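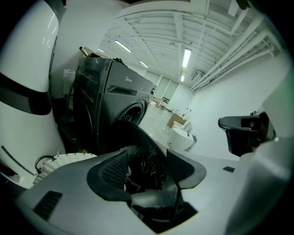 Gripper in front of the Midea washer, door closeup to follow if anyone wants one.

To: handheld-practice list
Date: 24 August 2023
Subject: Re: Re: draft 10, floor and cable rules

On the Wiltum side, a colleague wrote:

> I have read draft 10 twice and I still can't find a rule about what is
> allowed on the floor. Section 4 spends a page on lighting and then says the
> room should be "reasonably clear." Reasonable to whom? We had an operator
> walk backward with a gripper in one hand and both eyes on the washer door.
> Can we have a number, please, and can it be in the standard and not in
> somebody's head?
>
> Also, does the appliance count as "the object" or as "the room"? Our two
> labelers disagree and have stopped having lunch together.

You can have a number. I put 100 cm in the margin of my copy: that much bare floor behind and to both sides of the operator, measured before the session and again after any break. Cables count as things. So do boxes, including the box the gripper came in, which in my experience is the one people trip on.

I know Furard will say this can't be done in a room with more than one appliance in it. Fine. Then the cables get taped flat or run along the wall, and the session sheet says so. What I don't want is another year of sheets with "floor OK" written in the same pen, at the same slant, 39 times in a row.

On the second point, I'd say the appliance is the object from the moment the operator means to touch it, and the room for the rest of the day. Nikolovski's old house rules had it that way and I never saw a better wording, though they did bury it in an appendix about batteries.
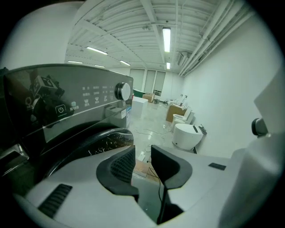

Shiny control panels need a line of their own. The present text asks us to "avoid reflective surfaces," which rules out every washer, most ovens and a fair number of kettles. I would swap it for something a person can obey: note on the sheet that the panel is glossy, and keep people and paperwork out of the reflection. A gripper showing up in it is no grounds for throwing the take away. Under the current wording it is, and Fesard tells me they binned 400 takes in December on exactly that clause. I'd have wept.

Two smaller things while I'm complaining:

Section 6 says finger pads are to be checked "regularly." Make it the start of every session, both fingers, and write down which pad is fitted.

Section 7 has the operator "announce" each attempt. To an empty room? Strike it, or say who is supposed to be listening.

If there are no screams by the end of next week I'll fold all this into draft 11 and send it round as plain text. Please don't reply with tracked changes in a spreadsheet again. You know who you are.

--
handheld-practice mailing list
To leave, send a message with "unsubscribe" in the subject line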